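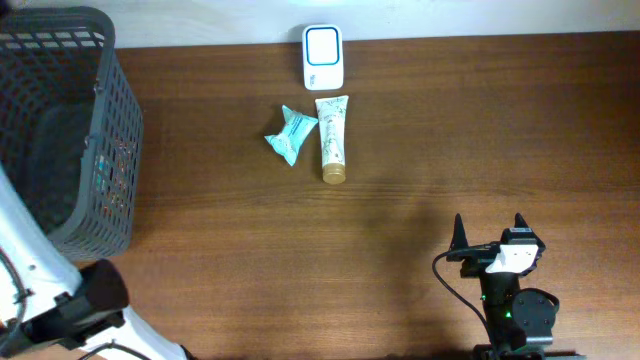

I want to start with the restart, as the restart is what hurt us. We had a two-arm cell sorting small bathroom and handbag bits into a basket, a dull job by design, and for weeks the worst thing it did was drop something. Then one morning the right arm lost its wrist signal for a moment, came back, and swung across the table at full speed with someone's hand over the wood. No injury, thank goodness, but a very quick hand. Have a look at the thin black cable that curves out of the wrist of the right arm, and then the tiny green light lower down. I'll be moaning about both of them for the next little while.

(Pause here. Ask who has worked next to an arm this size. Usually more hands than you'd think.)

So, the job. The project is called Rarnudura, and it runs at our Indine site. Tubes, wrapped packets, little boxes, that sort of thing. The left arm looks after the basket side and the right arm does most of the reaching. A person puts fresh items out on the table between rounds, and that's the part I want you to keep in your heads, because the person is in there every few minutes. We'd got so used to it that we'd stopped thinking of it as reaching into a machine. It was just topping up the table!

Now the fault. We'd planned a batch of 500 rounds and it went wrong on round 462. The arm turned its wrist further than it normally would to get at a tube lying at an awkward angle, the cable went tight, and the plug lifted in its socket. Only slightly. The joint stopped answering, the controller (we call ours Chong, don't ask) saw a missing motor and paused everything. Lovely, that's what it's meant to do. The jaws were open, both arms were still, and the operator did what any of us would have done and leaned in to straighten the tube.

Then the plug settled back. The motor answered again. Chong decided the fault had cleared and carried on, and it carried on towards the position it had been asked for by the end of the pause. Chong had kept its clock running the whole time. So the arm was well behind where it thought it should be, and it tried to catch up in one go.

(Slow down for this bit. People miss it the first time — I did, reading the log.)

The log is embarrassing reading. I went back through 2,135 rounds from before the batch and found 2 more short dropouts on the same joint. Each lasted less than a blink, each cleared itself, and neither moved the arm far enough for anyone to notice. We had a warning for it, too. It was written to a file that we opened when something broke, and nothing had broken.

And the green light stayed on all the way through. I asked the operator why they thought it was safe and the answer was, "It was green and it wasn't moving." Fair enough. On our arms that light only tells you there's power at the motor. We had never told the operators that, and I'm not sure all of the engineers knew it either. I had to look it up.

(If short of time, skip straight to what we changed.)

What we changed. A paused arm now stays paused until a person presses a button, and the button is out of reach of the table, so you can't press it with your other hand in the way. The clock stops when the arms stop. On restart the controller reads where each joint is and creeps from there. The wrist cable has more slack and a clip to take the pull, and we've shortened how far that wrist is allowed to turn. Dropouts go up on the operator's screen in big letters now, even the tiny ones.

The one I argued over most was topping up. Power to the motors now comes off before anyone reaches in. It makes each round slower and I got some grumbling from the Camico side, who were counting on the old pace. I'd still do it. The cable clip fixes one cable, and there are plenty of other ways for a joint to go quiet and come back.

We still haven't sorted the light. I'd like it covered up, and others would like it rewired to mean something. If you've dealt with that on your own kit, come and find me at the break, I'd love to see what you did.

Home Talks Notes Slides Contact Back to top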